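How many times do you have to pick up a T-shirt?

A company called Brunder wants to sell you a robot that tidies the bedroom. So does Jumstead, and so, after a very quiet February, does Morais. I have read the announcements from all three, and each has a paragraph on what the machine has learned. "Learned" is doing a lot of work in those paragraphs. I'd like to talk about the teaching.

The method is simple enough to explain to anybody. Robot arms are guided through a chore by a human being while cameras and sensors record what the arms see and how they move. One run is one example. Do it again, move the shirt a little, do it again. Then you feed the pile to a learning system and hope it picks up the general idea of clothes on a bed.

Lihua Guo, who runs collection for a project called Udberg, sent me her log for the bedroom task. It holds 1,893 attempts. Of those, 942 were kept. I asked what was wrong with the rest and got a long, patient answer: some were too slow, some had a pause in the middle where the operator was thinking, and some ended with the clothes in a place the instructions did not allow. So half of the work went in the bin before the machine had seen any of it. She considers that a decent rate, and from what I have heard elsewhere it may well be.

What bothers me is the half they kept. A person who pauses to think is doing the chore properly. I pause. I stand there holding a sweater and wonder if it will go another day. Cut out all the hesitation and you have a record of people who already knew what to do, and a robot trained on that record has no idea how anyone gets unstuck.

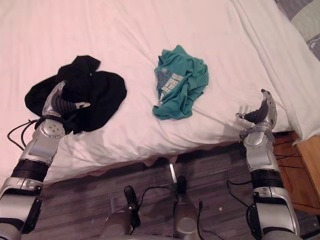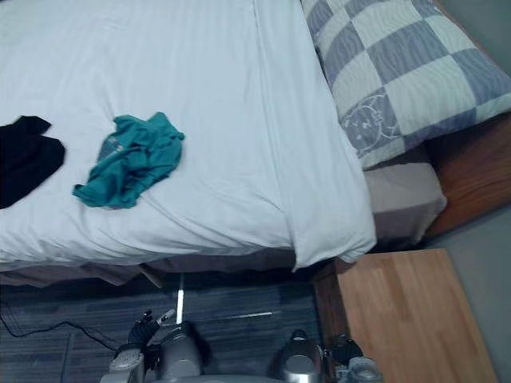
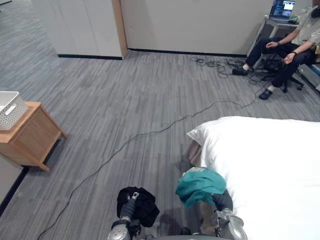 Clothes on the white bed, and in the last picture a piece of cloth in each gripper.

Now, I don't want to be unfair. Cloth is hard. A cup stays the shape of a cup, and a T-shirt has a new shape every time you drop it. If you had asked me ten years ago I would have said two metal hands had no business near a pile of laundry, and I would have been wrong. Ramil Calimlim, who spent a season as an operator and is much more cheerful about all this than I am, told me the first 500 examples are where you learn the job yourself. After that, he said, your hands stop making mistakes and you start worrying that every run looks the same.

That worry deserves more attention than it gets. When I asked Guo how many different garments were used in the kept runs, she said that was not a column in the log. How many bedrooms? Also not a column. There is a column for duration, to the tenth of a second. You measure what is easy to measure, and then the big number goes in the announcement, where it sounds like experience.

Suppose a cook told you he had made 942 omelets. You might be impressed. Then suppose he had made them all in one pan, on one stove, with eggs from one carton brand, and had thrown away every omelet that took too long. I would still eat the omelet – I just would not hand him my kitchen and leave for the weekend.

My own bed has a dog on it most afternoons. There are socks in the folds of the blanket, and a lamp that falls over if you look at it. I put this to Brunder's press office and was told that the system "generalizes." I asked to what. They sent me the announcement again.

Guo did better. She went back through her kept runs by hand and pulled out the ones where something other than clothes was lying on the bed. She found 181 of them. She thought that was low and said she would like more, with messier rooms and slower people. I would like that too, and I would like the pauses left in.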